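Plosis: short clips of popped p's and b's

Version 2, September 2025

Hi, and thanks for looking in! Plosis is a pile of short speech recordings made for one thing, the little thump you get when somebody says "peppermint" too close to a microphone. I got tired of fixing those by hand on the Kerker oral history tapes, went looking for clips to test my cleanup settings on, found mostly drum samples (why?), and ended up recording my own.

What's in it

There are 3,472 clips, all mono WAV, mostly a second or so long with a bit of room noise left at each end. Each clip is one word or one short phrase. The words come from a list I kept adding to while doing the dishes, so it's heavy on kitchen stuff: butter, paprika, pop-up toaster, paper bag, baking powder. I also threw in plenty of t and k words, which don't thump nearly as much but click in ways that fool a pop detector.

Every clip has a row in clips.csv with these columns:

clip_id, the file name without the ending
word, what was said, all lowercase
distance, near, middle or far
pop, a score from 0 to 5, my ears only
notes, often empty, sometimes me grumbling about a truck

The pop score is the part I'd trust least. A 0 is clean and a 5 makes you pull your headphones off, and I'm happy with both ends. The middle is mush. I scored the whole lot in July with the windows shut and a fan off, and by the end of a long evening my 2s were drifting up toward 3s. I went back over the worst stretch, but not all of it.
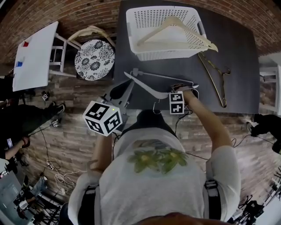
Couldn't the whispered clips just go, came one comment on the first release, seeing that a whispered b is hardly a b at all and it drags down every result in that folder? Fair point, and I went back and forth on it. A whispered b does come out awfully close to a p. But people whisper on real tapes, usually right when they get to the good gossip, so I moved those clips into a folder called whisper and left them out of the default list. If you want them back, set include_whisper to yes in settings.txt.

How I'd use it

Start with the near folder. If your filter can't catch a 5 in there, the rest won't help you. Then run it on the t and k words and see how many it flags by mistake. My own filter, Colent, did beautifully on the pops and then chewed up every "ticket" it met, so I had to raise the low cutoff and start over. The Colent settings are in the extras folder if you want something to beat. They're nothing fancy.

Please don't use Plosis to train anything that guesses who is talking. There's no speaker column, and I left it out on purpose.

Mic placement

A pop is moving air, so where the mic sits matters a lot more than what you paid for it. Straight in front of the lips is the worst spot. Off to the side is better, and down on the chest is better again, although then you start hearing cloth and you lose some of the crispness on the s sounds. 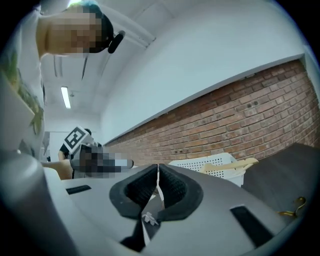
Distance labels got the most confusing for mics you wear. I'd started out measuring from the lips with a ruler, gave up on that, and went by where the mic was fastened. A small black clip-on up near the collar, like the one on the gray shirt with the green plant print, would go down as middle. Anything on a stand close to the mouth is near, and a mic set down across the room is far. And watch a thin cable left hanging down from a mic like that, because if it brushes a button it makes a tick that looks just like a k on the waveform.

Known problems

The file list for the Mangubat batch (that's the one with the tile echo) has 9 words spelled two ways, so "doughnut" and "donut" count as different words until I fix it. A few far clips are so quiet that the score is really a guess. And "pumpkin" is in there far too many times, I just like saying it.

License and changes

Use it, cut it up, share it, and keep this file with it if you can. Version 2 adds the whisper folder and the notes column, and fixes clip names that had spaces in them. If you find a bad label, send me the clip_id and the score you'd give it and I'll have another listen.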